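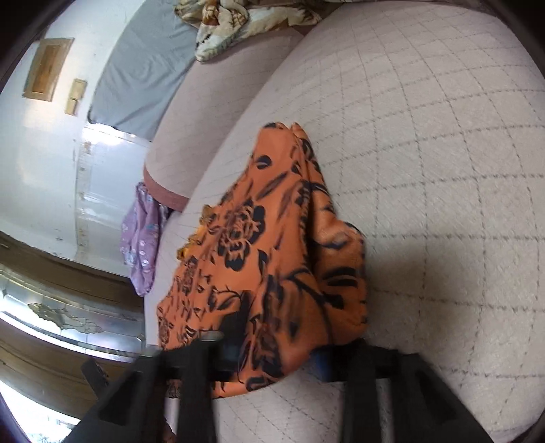 One reader of our first draft wrote that a shop can't be blamed for what it turns away if the town gives it no back room to store things in. We think that is fair, and we changed the section on storage.

Our project looked at what happens to used clothing in Termont after people drop it off. We worked with the Stolusora thrift shop and read through its intake book for July. The book lists 806 pieces. Each one is marked "floor," "hold" or "send on."

Most summer clothes went straight to the floor. Winter coats were the main problem – they take up a lot of room and hardly sell before fall. Pieces marked "send on" go by van to the sorting hall in Venora, and we were not able to follow them past that point.
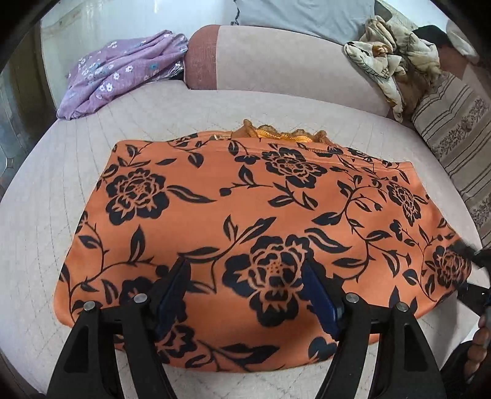

Reading time: 2 min

We also asked 27 shoppers why they buy used. Price was the most common answer. Bright prints came up more than we expected, mainly from people who said new stores only carry plain colors.

Our method had limits. The intake book is filled in by hand, and two pages were too smudged to read, so we left them out. We also did not visit Jurčo, the other shop in town, which keeps no book. A group doing this next year should ask there early and agree on a simple tally sheet before the summer rush.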